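Re: [betside-kitchens] Rinsing rice before cooking

Back on the question of whether to rinse.

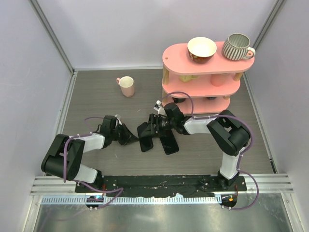 I went through the same thing last May when I started cooking for the Olten lunch group. We do one big pot for 25 people, and the rice kept setting into a lump before the second serving.

> Emerson Godoy wrote:
> I have always rinsed until the water runs clear, and it takes forever.
> Is it worth doing for long grain? My sister skips it and hers
> comes out the same as mine.

For long grain, I rinse twice and stop. The water is still a little cloudy at that point and I haven't seen any difference from going further. Short grain gets 4 rinses. If the bag says enriched, check the back, as rinsing takes off some of what they add.

What helped more was leaving the lid on for 8 minutes after turning off the heat, then using a fork. A spoon mashes it. I also cut the water by a quarter cup when I moved to the wide pot.

Does anyone have the Adjei recipe with the tomatoes and ginger? It was posted to the list before the archive moved and I can't find it now. I would need it by the end of the month.

3 replies | 101 views | Share

Contact the list owner | Back to top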